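Jumar Community > Planning and Purchasing

Budgeting for a two-armed robot that puts things away in cabinets: arms first, or hands first?

Posted by dostidier_fan
January 25, 2024

Hi all! I finally have the go-ahead to plan a purchase for our office lab and I'm so excited I've rewritten the spreadsheet more times than I'd like to admit. The job I want to plan around is stowing flat packages: wide, flat, blue things in shiny plastic, going onto the inside shelf of a low wooden cabinet with a hinged door. It sounds easy until you try it with your own elbows tucked in.

What I'm stuck on is where the money goes. I have one main quote (arms, base, controller) from a reseller called Umine and it looks sensible to me. The part I can't work out is everything after that. Multi-fingered hands on both sides? Hands on one side and a simpler gripper on the other? Do I need wrist cameras from day one, or can the head camera carry it for the first few months? And what do people set aside for the small stuff? The Umine quote has a line that just says "accessories, 299" and I have no idea if that's generous or silly.

We'd like to have it running by June. The room is carpeted, the cabinets are the ordinary light wood kind, and I can move one desk if I have to but not more than one. The shelf I care about is 21 inches off the floor. Any advice is welcome, including "you're doing this in the wrong order."

3 replies

Man-lok Chien
Marked as helpful by 17 members

Oh, this is a great task to buy for! Flat things in film are what I'd pick too, they tell you so much about a setup so fast. I did a cabinet plan like yours last year and I'd start from the work and go backward to the quote. Sit down with pictures of the job as you want it done and write down what each one would ask of the equipment. These are the ones I had open when I did mine:

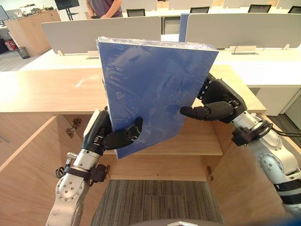
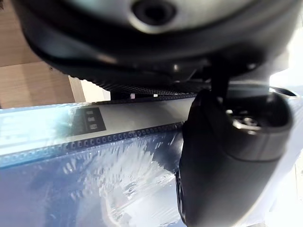
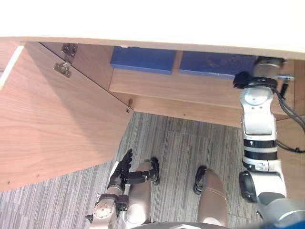
What I'd put in the budget, in the order I'd spend it

1. Hands before anything fancy. With a wide board held upright between two hands, each side has to press in while the fingers wrap the edge. If you go cheap on one side, that side is going to be the one that lets go (ask me how I know). I'd get the same hand left and right, even if it means waiting a couple of months for the second one. You also get to share spare fingers between them, and that alone made me happy.

2. Wrist cameras, yes, from the start. Once the arm is reaching in under a countertop the end of it is in shadow, and the head camera has very little to work with. Before you order, ask the seller for a sample image with the hand fitted. The housing and the fingers can take up a huge share of the view, and you want to know that before you pay for a better sensor! Look at how it copes with glare too. Crinkled film throws white streaks all over the place and some cameras just wash out.

3. Cable management. I know, I know. But cables that loop out from the wrist will come along into the cabinet with the arm, and a door with metal hinges and a latch gives them plenty to catch on. I'd spend your whole 299 on this line: sleeves, straps, a couple of spare cables in the right length. I wouldn't call it silly at all. Then ask Umine what they thought it was for, because mine came back with a mouse pad in it.

4. Floor space and reach. Open the door all the way and measure from the tip of the door, then add the room the robot needs to stand in front of it. That's how I found out I needed to move a desk. For a 21 inch shelf, get the seller to show you the arm working at that height with the elbow low. A reach figure on a spec sheet is measured straight out and won't tell you much about a low shelf.

5. A box of things to practice on. Buy lots of whatever you'll be stowing, and leave the plastic on some and take it off others. I put 400 dollars into this and used up every bit. Film wrinkles and tears, and a torn one handles like a different object.

I left software support off because it depends so much on who you buy from. If you're torn between two quotes, I'd go with the one where a person picks up the phone.

Have fun with it! I still get a little thrill when the second package goes down next to the first and they're both flat.

cabinetside

Agree on the hands. I'd go the other way on cameras though. We started with just the head camera and added the wrist ones later, and it was fine because our shelves were open at the front and well lit. If yours sit under a countertop then do what Man-lok says.

Also check the carpet. Ours is in tiles and one seam had lifted right where we wanted to park the base. Cheap fix, but it took two weeks to get anyone to come look at it. Put some time in the plan for that kind of thing if you want June.

Marín_workshop

get the long warranty on the wrists. thats where ours went

dostidier_fan (original poster)

Thank you so much, all three of you! Man-lok, I went and measured with the door open and yes, it's the desk. I've asked Umine to requote with matching hands and to send a wrist camera sample with the hand on. The accessories line is now a cable line. I'm going to look at the carpet seams tomorrow morning before anyone else gets in, and I'll post the new quote here when it comes.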